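4. Trying the fingers on a real part

By now you've got the gripper bolted on, the wrist camera talking to the controller and the Cesteo software open on your laptop. If any of that isn't true, go back to section 3, because nothing below will make sense without it. I've done this bit more times than I'd like (four sets of fingers, two arms) and a server processor is still my favourite test part. It's flat, it's stiff, it has proper edges, and you find out very quickly whether your grip is any good.

Use a scrap board. I mean it! Ask for one from the recycling pile and don't let anybody lend you a machine they want back.

Before you start

1. Unplug the board from everything and put on your wrist strap.
2. Open the socket fully, with the lever out of the way. If it won't stay up, pick a different board.
3. Fit the short fingertips, the Lisell ones if you have them. The long tips flex, and you'll be chasing a wobble all afternoon.
4. Set the grip force to 5 newtons and the arm speed to 60 millimetres a second.

Caution: the controller goes back to its own force setting after a restart, and that setting is far too high for this. Check the number on the screen every single time.

The pick

5. Lay the processor on the foam block with its metal lid facing up and jog the arm until the tips are level with its two side edges.
6. Close slowly. You want the tips on the edges and nowhere else. If a tip rides up over the lid, open, drop a touch lower and try again.
7. Lift 125 millimetres and stop. Wait there a moment and watch the wrist view for any creeping.
8. Move over to the board and bring the chip down until you've got it and the socket in view together, then stop again. Don't go any further until you've compared your view with mine.

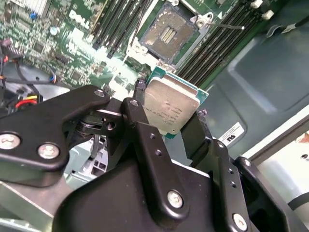
Tomás Madigan reckons I'm too gentle at this point, and that with the Rusu arm you can double the force and save yourself the second stop. He may well be right about the Rusu, which has a softer wrist than ours, but I'd still keep to the lower number until you've had a clean run of picks.

As for the tilt, a bit of it is fine while you're only looking. My own chip leans back towards the socket at this stage, and I level it with the wrist joint before going down. What you don't want is a tilt that changes as you watch - that's slip, and it means going back to step 6.

Note: an old lid with traces of thermal paste on it can be hard for the camera to find. Wipe it if the software keeps losing the outline, or turn the lamp a little to one side.

Comparing fingers

9. Save the stopped view, back the arm off and put the chip back on the foam.
10. Swap the fingers, run the 2-point calibration and repeat from step 5 with the same force and speed.
11. Write down which set you used as you go. The Soltulport log records the force and the time but not the fingers, and I lost a whole morning's results that way.

Leave the actual seating of the chip for section 5.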